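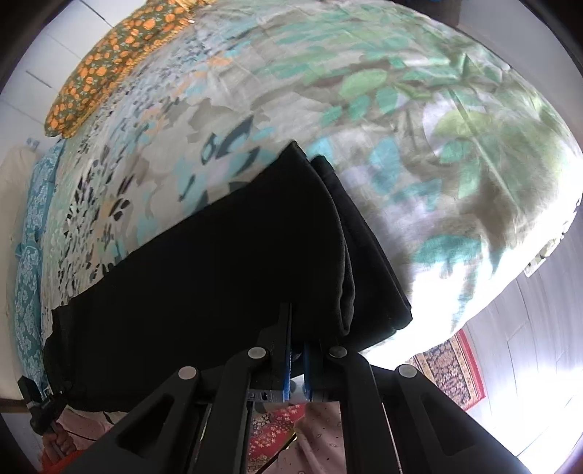

Gwynne Clothing Bank
Progress report to the Vallent Fund
3 June 2004
Prepared by Annick Boychuk, project coordinator

1. Period of the report

This report covers the time from December until now. The previous report was sent before we had the keys to the new rooms in Drundard, so some points which were open at that time are closed now. The budget table is sent separately.

2. Rooms and opening hours

We moved from the church hall to the former shoe shop in Drundard. The rent is as agreed in the grant letter. The move took longer than I planned, because the electricity had to be inspected two times before we were permitted to open. We are now open 30 hours each week. In the old hall it was much less, and we had to put away all the racks in the evening.

The back room still has some damp in the wall to the yard. The owner has promised to repair it before autumn. Until then we keep only plastic boxes on that side.

3. Clothing received and given

In the period we gave out roughly 1,000 pieces of clothing. The largest need is still for children's shoes and for dark clothes for work, and of both we receive too little. Of summer dresses and men's ties we have more than we can use, and we passed a part of them to the Mumum shop in the next town, which sells them for its own purposes.

School requests are a new thing. Two schools asked us to help pupils who need black clothes for the concert or for an exam. We did not foresee this in the application, but I think it belongs to the aim of the grant, and I would be glad to have your opinion.

4. Mending group

The mending group is led by Ida Reinholz, who worked many years as a tailor. It has 6 regular members. They meet in the shop after closing, and some of them also take work home. They do hems, zippers and buttons, and small holes. Coats with a broken lining we do not accept any more – the work is too long for one piece. 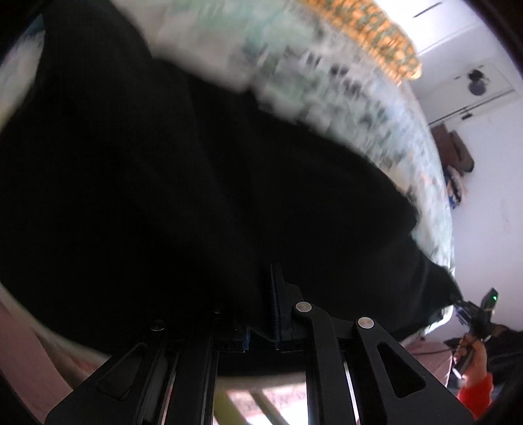 Black fabric, close view.

The second sewing machine was bought used and cost less than planned. From the difference we paid thread and needles. Mrs. Reinholz asks for a better lamp over the cutting table, and I have put this in the plan for the next period.

5. Difficulties

The greatest difficulty is washing. We pay the laundry by weight, and the price went up after the winter. We have spent 600 more than was foreseen on this line. I propose to cover it from the line for transport, where we spent little. Please tell us if you need a formal request for this change.

6. Next steps

Until the end of the grant we want to keep the opening hours as they are, to make a simple list of sizes which are missing, and to find a second driver for the collections. The next report will follow in December.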